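Flomen Robotics Club: kitchen tips for the dish-clearing task

Quick notes for teams practicing at home before the Menwood round. Typed this up fast between classes, will fix later. The bench in room 16 is fine for learning the arm but a real counter is way harder, so practice on one if you can.

Before you start

Clear a path for the base first. Floor cables to the side, taped if they'll be there more than one run. Check the battery, check the e-stop, then set dishes.
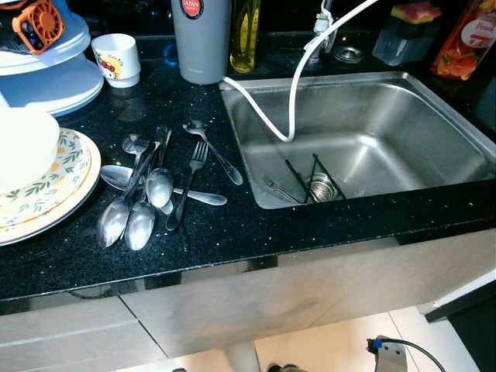
Silverware is where most teams lose points. Dump it out, don't line it up, the judges won't line it up either. Shiny spoons on black granite with sparkles in it are about as mean as it gets for the depth camera, plus handles crossing over each other. Go for the piece on top. Forks: grab mid-handle, never the tines. If you get two at once put both back, it still counts as one try.

Lighting

Do some runs with the overhead light off. Wrist camera gets smeary when the arm moves fast in dim light, so slow down for the last bit of the approach. We cap ours at 35 percent speed near dishes. Feels like forever. Fewer chips tho.

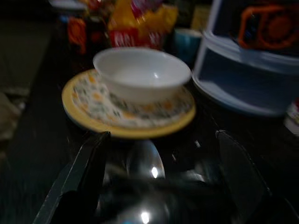 Also wipe the lens. Dish soap film is the worst, use a dry microfiber cloth and not your sleeve.

Bowls and plates

1. Bowl comes off the stack first, always. Move it to a clear spot before touching the plates.

2. One finger inside the rim, one outside. Don't squeeze from the sides, it rocks.

3. Stop short, let the picture settle, take a fresh position, then close. Menon (our grasp script) has a pause setting for this, leave it at 7 tenths.
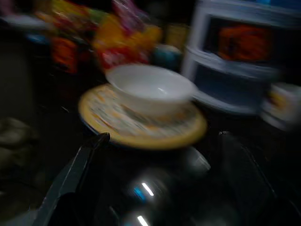 4. Plates: slide to the counter edge a little, then pinch. Thin rubber on the finger tips helps, bike tube works great. Change it when it gets slick.

5. Use thrift store dishes. Seriously. Not your moms good ones.

Around the sink

Hoses and sprayers will snag a gripper cable. Tuck the slack along the arm with velcro ties, leave a loop at the wrist so it can still turn. Snack bags and bottles can stay out, teh Wudeo scoring sheet allows clutter and you want the practice.

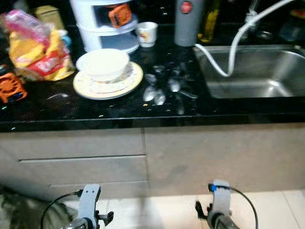
Keep water off for all of it. Towel under the arm if you rinsed anything earlier.

After

Wash everything by hand, check for cracks, toss chipped stuff. Save your logs with the run number in the name, we are up to 1,467 and half are called "test". Spare tube rubber is in the drawer by the door, bring your own scissors Saturday.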